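Presupuesto para el brazo: primero, el simulador

Utilizamos cookies propias y de terceros para mejorar tu experiencia. Si sigues navegando, aceptas su uso. Aceptar | Configurar

En julio tenemos que cerrar la compra del brazo para el taller y todavía hay dos partidas abiertas: la pinza y la mesa.

Pedí oferta a Oberholzer y a Vanlow. Vanlow es más barato en el brazo, pero cobra aparte los dedos de recambio y el soporte de la cámara. Oberholzer lo incluye todo y tarda tres semanas más. Balthasar Kälin prefiere Oberholzer por el plazo de garantía. Yo aún no lo tengo claro.

Para la mesa, Ornella Donati propone un tablero perforado. Un panel cuesta 153 euros, sin patas. Queremos tres, así que conviene saber antes cuánto espacio necesitamos de verdad.

Por eso estamos probando el reparto de objetos en simulación. Sale gratis, salvo las horas. El sábado repasé las vistas generales y las de la pinza, donde los dedos tapan bastante. Eso me inclina a reservar dinero para una segunda cámara.

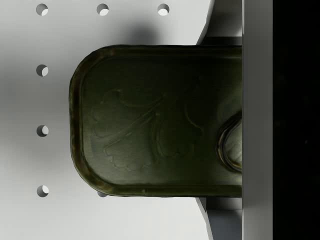
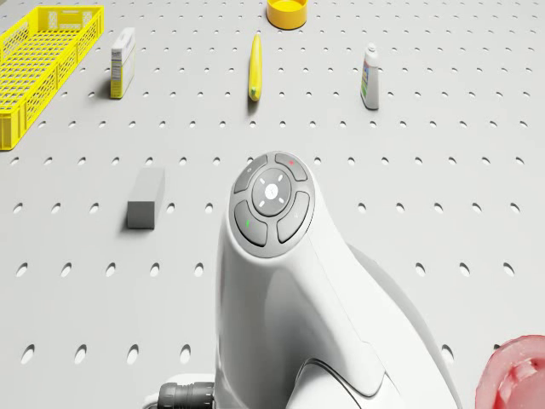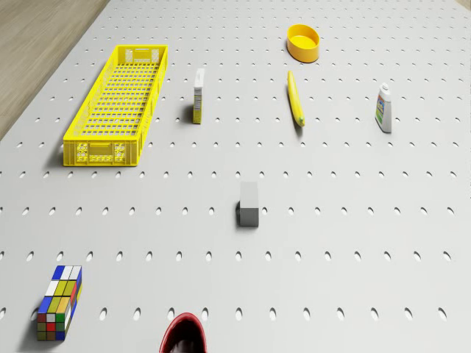
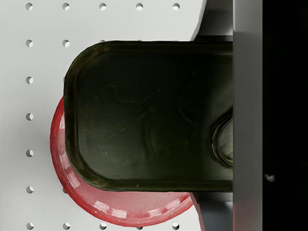
Simulación sobre tablero perforado. La primera y la cuarta, de cerca, con la pieza verde oscura.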